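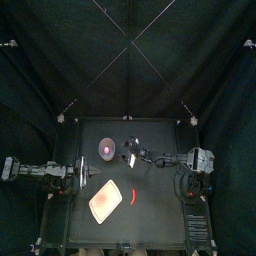 Forum > Arms and grippers > Kits and reviews
Thread: Grallow two-arm bench kit, worth it?

tenon_saw
16/01/2021
I've had the Grallow two-arm kit on loan for 21 days and have to decide whether to keep it. Posting my notes in case anyone else is looking at it.

The kit is two arms, two parallel grippers, the square table and the control software. The fabric surround is sold separately at £139. I've been running kitchen tasks on it: chopping board, bowl, a chilli, a small ball. Both arms reach the middle of the table without trouble. The software is the weak part. Every time you restart it you have to home the left arm first and then the right, and if you do it the other way round it throws an error with no text in it.

Grip on small things is decent. Thin curved things are harder. A chilli lying on the table top needs the wrist angle set by hand or the finger goes down beside it.

Mostly I want to hear from people who have had one for longer.

pinhole
Had ours since last February. The arms are fine. The cables are what let it down. They hang under the bases and there isn't enough length if you want both arms working over the same spot at the back. I bought longer ones from Sovley and re-routed everything, which took an afternoon.

On the chilli: bring it in at right angles to the long side and close slowly. The default closing speed is too quick for anything that rolls.

marrowfat
£139 for cloth is a joke. I made mine from blackout lining and spring clamps and it does the same job.

tenon_saw
I thought that too, but the Grallow one comes with brackets for the table edge and it stays put. My own attempt sagged into the arm's path after a day. Not saying it's worth the full price.

marrowfat
Then it wants more clamps. I've got two crossed wires over the top of mine as well and it hasn't moved in months.

pinhole
You both need to say what lighting you're using. Dark cloth is only any help if your camera settings are fixed. Leave exposure on auto and a black table will wash out everything pale you put on it, chopping boards especially.

quillwort
I'll disagree with the general mood. We looked at this kit and went for the Panddale one. Single arm, smaller table, but the software is miles ahead and you can save a start position for each task. For picking things up and putting them in a bowl you don't need two arms. People buy two and then use one of them as a paperweight.

tenon_saw
Depends on the task, surely. I've got one where the left arm steadies the bowl while the right one drops the ball in. With one arm the bowl slides.

quillwort
Put a rubber mat under the bowl.

pinhole
A mat works for a bowl. It doesn't work for passing something across from one side to the other, and that was the whole point of ours. I've logged 320 handovers this month and wouldn't go back to one arm.

quillwort
Fair enough for handovers. I still think most buyers won't do any.

marrowfat
Has anyone had to use the repair service? One of my gripper fingers has worked loose and the form on the website goes nowhere.

pinhole
Yes. Ring them, don't use the form. They sent me a replacement finger in 5 days and didn't ask for the old one back. Check the screw behind the finger plate first though – mine had simply backed out, and a drop of thread lock fixed the second one.

marrowfat
It was the screw. Thanks.

nakajima_fan
Slightly off topic, but does the homing error happen on the newest software? I'm on the Nakajima controller and was thinking of moving over.

tenon_saw
It's the version that came with the loan, so I can't say for certain. Support told me an update is due in February. I've asked to extend the loan until then and I'll post again once I've tried it.

quillwort
Ask them about saved start positions while you're at it.

tenon_saw
Will do. I'll ask about longer cables too.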